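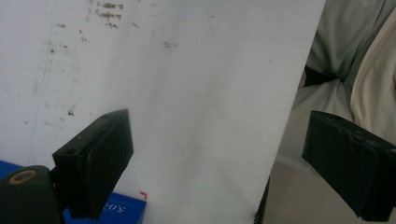

A small satellite built to measure faint dust and gas in the upper reaches of Earth's atmosphere has passed its final round of ground tests and will be shipped to its launch site in March, the project team has confirmed.

The spacecraft, called Skola, spent the past 10 weeks in a thermal vacuum chamber and on a vibration table at the Kauppinen test centre. Engineers signed off the last set of results shortly after 4pm, closing a campaign that had been held up twice by a leaking valve in the propulsion system.

"The valve is fixed and the numbers are where we want them," said Afia Dramani, the mission's project manager. "We have a few cables to tidy and a software load to finish. After that it goes in the box."

Skola is about the size of a washing machine. It will fly over both poles in a low orbit, circling Earth once every 90 minutes or so, and will dip lower at one end of each lap to sample the thin air directly. Most weather and climate satellites stay well above this region, while balloons and aircraft cannot get anywhere near it. Sounding rockets can reach it but only stay for a few minutes at a time.

The main instrument is a mass spectrometer named Unach, which sorts particles by weight as they enter through a slot at the front of the spacecraft. It is designed to pick out metals such as sodium, iron and magnesium left behind when meteors burn up. Scientists also want to know how much aluminium is being added by old satellites and rocket stages as they fall back and break apart.

That second question has become more pressing as the number of satellites in orbit has grown. Researchers suspect that tiny metal grains from re-entries may change how high clouds form, and may affect the chemistry of the ozone layer, but direct measurements are few.

Two smaller instruments will fly alongside Unach. One measures the density of the air from the drag it puts on the spacecraft. The other records electric fields, and will be used mainly when Skola crosses the auroral zones in the far north and south.

The leaking valve was first noticed during a cold cycle last autumn, when the pressure in the fuel line fell more quickly than expected. A replacement was fitted, and that one leaked as well. The team then traced the fault to a seal that shrank slightly at low temperature, and had new seals made from a different material. The chamber run was started again from the beginning.

Dramani said the delay had used up most of the spare time in the schedule but had not moved the launch date. "We had margin and we spent it," she said. "I would have liked to keep a bit back for the launch site, but the review board is content and so am I."

Fuel is a particular concern for this mission. Each low pass slows the satellite a little, and the thrusters must push it back up to keep it from falling too soon. The tanks hold enough for 3 years of normal operation. If the Sun is more active than forecast, the upper atmosphere will swell and the drag will rise, and controllers may have to cut the number of low passes to save propellant.

Once Skola reaches orbit, the first few weeks will be spent checking power, pointing and communications. The cover over the Unach inlet will stay shut during this time, to allow any gas trapped in the spacecraft's own materials to escape. Science operations will begin after the cover is released and the instrument has been calibrated.

Data will be sent down through the Plellitis ground station, which has been given a new receiver and a second antenna for the mission. Staff there have been rehearsing with a simulator since the summer – including a night-long exercise in which the spacecraft was made to lose contact and drop into safe mode. A further rehearsal is planned before launch, this time with the real satellite on the other end of a cable link.

The team plans to release the first measurements to other researchers within six months of the start of science operations. After that, new data will be posted each month, with a short note on any problems with the instruments. Raw files will be available on request.

Skola will travel to the launch site by road and air in a sealed container filled with dry nitrogen. It will be inspected on arrival, fuelled, and joined to the rocket's adapter ring around two weeks before lift-off. It is sharing the ride with several other spacecraft and will be the last to be released.

A launch window has been booked with the rocket operator, and the exact date will be announced once the other passengers have completed their own reviews.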